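Oriana Jara
25/01/2020

1/ OK, gripper thread, because I've had two parallel-jaw grippers on the same arm this week and I have opinions. One is the Clirska, one is the Tuswood. Same wrist, same controller, same table, same me getting grumpy around lunchtime.

2/ Quick background for new people: our arm had a suction cup on it since November and I was happy with it right up until we stopped picking up flat things. Cups do not love glassware. So, fingers!

3/ I borrowed the Tuswood from Toivo Koskela over at Godoy (thank you Toivo, you'll get it back, I promise) and we bought the Clirska ourselves. It was $370 with the wide fingers included. The cable was extra, which I'm still a little mad about.

4/ Mounting first. The Tuswood goes on with 4 screws and a locating pin and you're done. The Clirska wants its adapter on first, then the body, and you need a short hex key to get at the last screw. I own exactly one short hex key and it lives wherever it wants.

5/ Controller side was the other way around. Clirska came up on the first try. Tuswood sat there blinking at me for most of a morning until Toivo told me it needed firmware 3741 or newer. It's on page 62 of the manual, Toivo says. I did not get to page 62.

6/ So everything from this point is on the Clirska unless I say otherwise. It's the one I've had on longest and the one I've looked at through the wrist camera until my eyes crossed.

7/ The awkward one first: long white plastic gadget, shiny silver panel down the top, cable at one end. I've been coming in over the narrow end, a finger to each side. Glossy panel plus overhead lights = bright streaks, and any edge finder I point at it falls in love with the streaks instead of the edges.

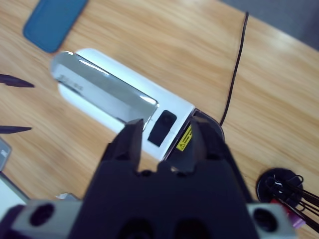 8/ What I did about the streaks: dropped the exposure, locked the white balance, and stopped asking the software to find the silver part at all. I aim off the dark end now. It's a much better target, and the little yellow warning label on it makes a nice blob of color to look for.

9/ I do like how the Clirska fingers are cut. They've got angled faces, so coming down next to something low I can see a bit more past them than I expected. The Tuswood fingers are plain blocks. Strong! But from the wrist camera it's like looking over two refrigerators.

10/ Speaking of which, camera placement. If yours sits down by the wrist like mine, the gripper eats a huge part of your view and the close-up parts are all blur. You can't tune your way out of that. I mask the bottom of the picture in software and just live with the rest.

11/ Somebody's going to ask why I don't move the camera up. I tried! I put it on a longer bracket for a day and then the bracket whacked the table on every low approach. Short bracket it is.

12/ Cables. Oh, cables. If the thing you're grabbing has a wire on it, plan for the wire. I lost a chunk of Thursday to a finger path that was perfect on screen and went right through where a cord wanted to be. Now I draw a keep-out box around it and come in from the other side.

13/ Jaw width is where the two really split. The Tuswood opens just enough for a mug body if you line it up like a surgeon. The Clirska with wide fingers gives me room to be sloppy, and I am sloppy.

14/ Test I care about most is the coffee corner. Short clear tumbler on the table in front of the coffee machine, something lemony-looking and yellow in the bottom, fingers open wide. Clear glass is mean to cameras, so that spot of yellow is a gift. I'd put it in every glass if they let me.
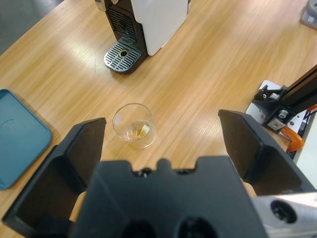 15/ Approach tip for glasses: go for the body, leave the rim alone. Rim grabs look great in videos and then you find out how thin a rim is. I set my finger height once off the tabletop and don't trust the camera for it at all.

16/ Also keep an eye on what's behind the glass. That drip tray sticks out further than my brain thinks it does, and the first path I drew had the fingertips going for it. I pulled the stop point back toward the arm and slowed down the last stretch.

17/ Force settings. The Clirska lets you set a number and it more or less behaves. The Tuswood has low, medium and high, and its low is my medium. For the white gadget I don't care. For glass I care a lot.

18/ Noise! The Tuswood whines when it closes, kind of a dentist sound. The Clirska clicks. I'll take the click. If you share a room with other humans, this matters more than anything on the spec sheet.

19/ Stuff I'd change on the Clirska: finger pads. The flat inner faces are fine for plastic and not my favorite for glass. I've got a strip of silicone from the place in Valville and I'm going to try gluing it on next week. If you've done this, tell me which glue, please, before I ruin a set.

20/ Stuff I'd steal from the Tuswood: the locating pin, and the status light on top. You can tell what it's doing from the other side of the room. With the Clirska I have to walk over to the screen like it's my job (it is my job).

21/ A few people have asked about swapping fingers in the middle of a run. Not with either of these, not the way I have them set up. It's screws. I did one swap in a hurry and put a finger on backwards, so, yeah. Power off, take your time, check it with your hand before you let it close on anything.

22/ So which one? For mixed tabletop stuff I'm keeping the Clirska on. If I was moving boxes all day I'd want the Tuswood and earplugs. Toivo disagrees with me on the boxes part and he's welcome to come argue in the replies.

23/ Next up is lighting. I want to try a diffuser over the table and see if the silver panel calms down. I'll add it to this thread when I get to it, probably after the silicone thing.

24/ Oh, and the hex key was in my coat.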